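The Two Chairs

My mother left me the waiting room and a debt of 2000 dollars. The dentist who rented the other rooms moved to Briltville in July, and he took everything except the corner with the two chairs. I came with a key and a roll of bags. 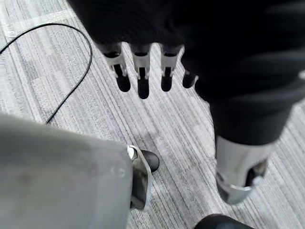 Why clean a room that will be given back? Because my mother cleaned it for 12 years, and she never left a cup on a table overnight.

I began with the cushions. They were beige, one for each gray chair, and I hit them with my hand until my palm was warm. Then I sat. I wanted to know what the patients saw while they were afraid. They saw the round white table and the other chair — a good chair for a sister, or for a husband who holds the coats.
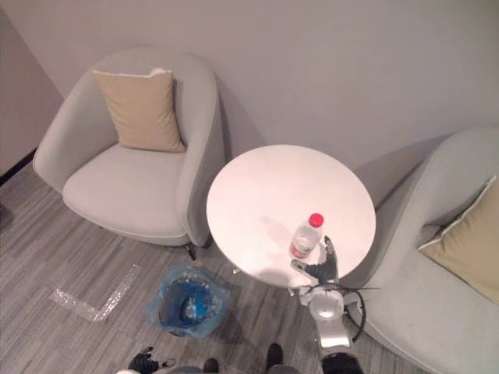

The Bottle

In the afternoon I went down to Parsons Street for bread. When I returned, I noticed the water bottle with the red cap, lying on its side on the table. I did not remember buying it. The little blue wastebasket was near, on the floor, and still I could not throw the bottle away.
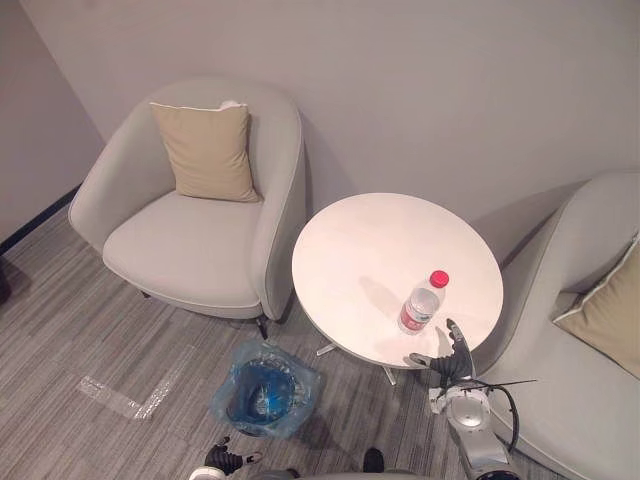

Leave it one night, my aunt told me on the telephone, your mother will not mind. But she would mind, I said, and my aunt laughed for a long time, and then she was crying, and I held the telephone and looked at the carpet with its gray stripes.

After the call I took a new bag. It was blue and so thin that it stuck to my fingers, and I could not find which side was the opening. My mother used to blow on the edge, like on soup. I blew.

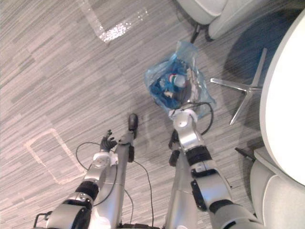 The blue bag, on the striped carpet.

I locked the door when the street lamps came on. The key I kept until morning.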